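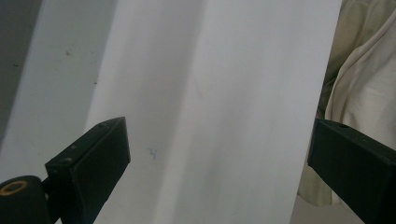
How to Read a Casino Company's Quarterly Results

I read my first casino earnings release at the kitchen table one November, with a big pot of tea, and I got to the end without understanding a word of it (well, I understood "and"). If you've picked up a few shares in a casino operator, or you work for one and would like to know what the bosses are so cheerful or so gloomy over, these are the steps I follow now. They take me the better part of an evening, but I'm slow and I like snacks.

What you'll need

The results release from the company's investor page, the release for the same quarter a year earlier, and something to write on. A spreadsheet is lovely if you're that way inclined. I use the back of an envelope more than I should.

Step 1: Find the comparison being made

Every percentage in the release is measured against something, so look for the words "year-on-year" or "quarter-on-quarter" before you let yourself feel happy or sad. Casinos are seasonal creatures. A big holiday can land in one quarter this year and a different one next year, and suddenly everything looks wonderful or dreadful for no better reason than the calendar. I compare with the same quarter last year first, and only then peek at the one just before.

Step 2: Separate gaming from everything else

Somewhere in the tables you'll find gaming revenue on one line and hotel rooms, food, shows and shops on others. Write them down separately. Let's make up a company called Uvon, with total revenue of $808 million for the quarter. That figure tells you very little until you know how much came from the casino floor and how much came from people eating breakfast upstairs, because the two sorts of money behave very differently when times get lean.

Step 3: Check whether revenue is gross or net

Gross gaming revenue is what players lost, taken all together, before gaming taxes and commissions. Net revenue has had various things taken off, and companies differ in what they take off. Read the footnote! It's usually in tiny type at the bottom of the second or third page, and it will save you from comparing apples with a completely different fruit.

Step 4: Look at the hold

Hold is the share of the money players put down at the tables that the house ends up keeping. If players buy $100 in chips and the casino keeps $20, the hold is 20 percent. A lucky run by a handful of very large players can drag it down for a whole quarter, and a bad run can push it up just as easily. Many releases mention what the result would have been at "normal" hold. I write both figures side by side, and if the gap between them is wide I try not to get excited in either direction.

High-roller play is often reported differently, as "rolling chip" volume, and its percentages will look much smaller. That had me worried for a good long while until my friend Graham Mellor set me straight over lunch. It is a different yardstick, so please keep the two on separate lines of your envelope.

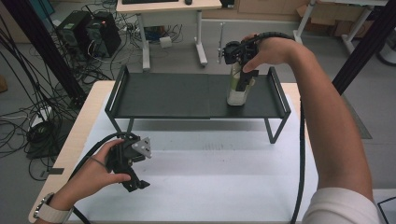
Does a fall in net income mean fewer people are visiting the casino?

Not necessarily. Net income comes after interest, taxes, depreciation and one-time charges, so it can fall even in a quarter when the floor was busy. Look at visitor counts and table drop, if the company gives them, for a better idea of how many people came and how much they played.

Step 5: Work out revenue per machine

For slots, divide slot revenue by the number of machines, then by the days in the quarter. An operator with 2,256 machines ought to bring in more than one with 1,000, so the totals alone won't tell you who is doing the better job. The daily figure per machine will get you a lot closer. Use the average number of machines for the quarter if they print it, as floors do get shuffled.

Step 6: Read the debt note

Go to the back and find what the company owes and when it has to be paid. Resorts are terribly expensive to build, and a loan coming due next year deserves more of your attention than a new noodle restaurant, however nice the noodles.

Once you've written it all down, put the envelope somewhere safe and date it. You'll want it next to you when the next quarter's release comes out.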